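Hindetti Handling Project
Progress report to the Sindel fund, August 2026
Prepared by Kusum Rathore

We have had a really good stretch since the June report, and I'm glad to have more to show than plans. The grant paid for a second hand-held gripper, and both are now in regular use for recording demonstrations. A person does the task with the gripper in hand, the camera on it records what the fingers are doing, and the recording goes into the training set.

Where we are: 21 tasks are written up and 5 of them have their full 50 demonstrations each. The rest are at different stages. I had hoped for more finished tasks by now, but we threw out one early batch in which everyone approached the object from the same side – the learned policy copied that habit faithfully and was lost as soon as we turned the object around. We now change the starting position before each recording and rotate operators during the day.

Grasping by a narrow edge has been the most interesting part of the work. Rounded plastic shapes slip if the pads close too high, and new operators need a little practice to feel where the hold is good. They do get it, and quickly! The Mishra team lent us their review software, so an operator can look over a recording soon after making it and flag the bad ones.
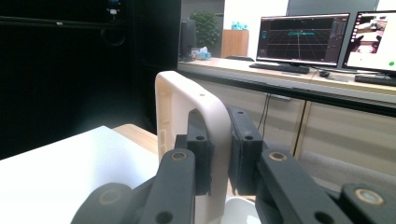
Finger pads closed on the upright side of a cream-white plastic part.

For the next period we want to bring the number of finished tasks up and start on two-handed work. We would also like to spend 35 hours of the remaining operator budget on bowls and lids, which Jornar has asked for. No change to the total is requested.

Comments (3)

M. at Jornar: Great to see this moving. Could bowls come before lids?

Kusum Rathore: Yes, happy to swap them.

Sindel grants desk: Please add the hours used so far to the next one. Nice work on the rotation idea.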